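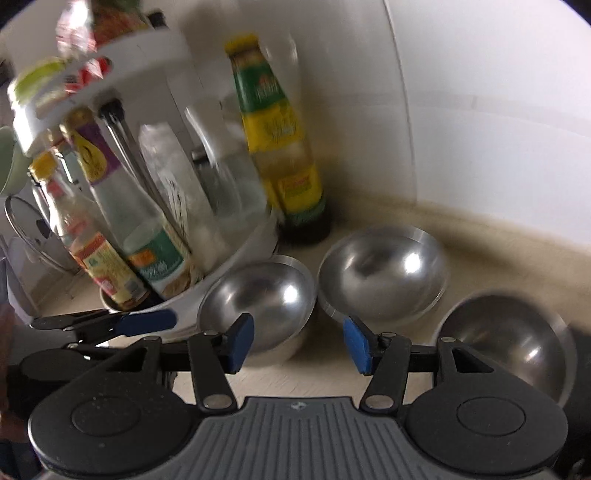 Sticky bottles, stale spices: quick fixes

Ground spices first. Sniff each one. No smell, no flavour, out it goes. Whole ones keep far longer so buy those if you've got a grinder.

Don't shake the jar over a steaming pan! Steam gets in, cumin goes to a brick. Spoon or palm of the hand, always. Already clumped? Break it up with a fork, few grains of dry rice in the jar, lid on tight.

Soy and fish sauce: wipe the neck after every use. Damp cloth, two seconds. If the cap has glued itself shut stand it upside down in hot water for 3 minutes, then twist with a rubber glove on.

Turntable gone stiff? Everything off, crumbs out of the track with an old toothbrush, warm soapy water, dry it propperly. Heavy bottles low down, spread round evenly or it'll wobble.

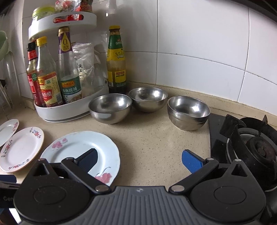 Does opened soy sauce need to go in the fridge?
Depends how fast you get through it. A bottle gone in a month or so is fine in a cupboard, longer than that and it tastes better kept cold. Check the label too.

Honey set hard: jar in a bowl of warm water, not boiling, stir now and then.

Labels: masking tape and a biro, month opened. Mine mostly say December, thats when the big baking shop happens. Stick it on the lid if the jars live in a drawer.

Vinegar rings on the worktop, wipe straight off, dont leave till Friday's clean. Tip from Mateja Zupan: stand the bottle on an old jam jar lid.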